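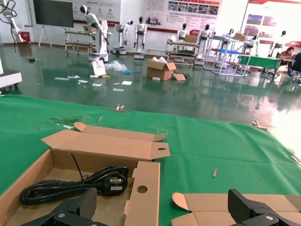

Irena Vasko
Product editor, packing and bench supplies, Wungate

Gunik Folding Box for Cords and Small Accessories
Page last revised 20/09/2020

The Gunik box is a one-piece carton of plain tan corrugated board. It is delivered flat and is folded by hand on the packing table. Our customers use it mostly for power cords, adapters and other accessories which are sent separately from the main equipment, or which must stay together with it in a larger carton.

When the box is open, the base makes a tray with low side walls and the lid folds back behind it, so the whole content remains in view during packing. A coiled power cord can be put in as it is. We recommend to place the plug flat at the side of the coil, with the pins parallel to the bottom. If the plug stands up, the lid will close but it will not stay flat, and boxes stacked on top of it will lean.

Dimensions and supply

Inside length: 34 cm
Inside width: 30 cm
Inside height: 63 mm
Color: plain tan, no print
Closure: tuck flap, no tape needed for shelf storage
Delivered: flat
Smallest order: 500 pieces
Warehouse: Grornthorpe

Folding

Lay the blank on the table with the lighter, smoother surface up. This will be the inside of the box. Bend every crease once before you start to assemble, also the short ones at the end tabs. New board is stiff, and a crease which was not bent before can open the wall again after you close the lid.

Raise the side walls, then fold the ends over and press the tabs down. The long flap with the hole is for the fingers when you lift the lid. Please do not use it for carrying a full box - it was not made for this, and the board may tear from the hole to the edge. The rounded tuck flap goes in last. If it curls a little, bend it gently in the other direction and it will slide in without force.

For sending by post we advise one strip of tape across the tuck flap. Inside a bigger carton, the tape is not necessary.
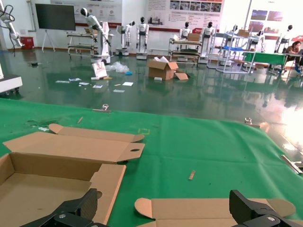
Unfolded box on the green table cloth, second flat cardboard piece in front.

Table cover and clamps

Many buyers ask us also for the green table cover, so we now list it together with the boxes. Tan board is easy to see against the green, and so is a small thing that fell out of a bag or a tray. The cover is held by small metal clamps at the edges of the table. Two clamps are enough for normal packing work, one at the far edge and one at the side. On a long table we would take four. Put them where the sleeve does not catch on them, and check that the cloth is flat before you tighten.

Brush the cloth when you change from one product to another. Small pieces of board and other debris collect on it quickly, and they get into the next box under the cord. Dark marks can be cleaned with a damp sponge. Let the cloth dry fully before you put flat blanks on it, as corrugated board takes up moisture from below and the creases become soft.

A square of yellow tape on the cloth is a simple way to mark a fixed position, for example for the part which must always be picked from the same point. The tape is not included. Use a type which can be removed, and renew it when the corners begin to lift.

Storage of the blanks

Keep the blanks flat and away from a damp floor. Do not stand them on the narrow side against a wall, they will take a bend and it is difficult to get it out. Open bundles should be used first.

Changes to this product

Since June the tuck flap is cut with a larger radius at the corners. The inside dimensions are the same as before, and old and new blanks can be packed in one order. If you need only the old form, please write this in the order notes and we will check what is left in the warehouse.

Related items

Tierney divider, plain board, for two compartments in the same box
Table cover, green, with two clamps
Clamps, metal, sold in pairs

Dividers and covers can be ordered without boxes. Samples of the flat blank are sent on request, one per customer.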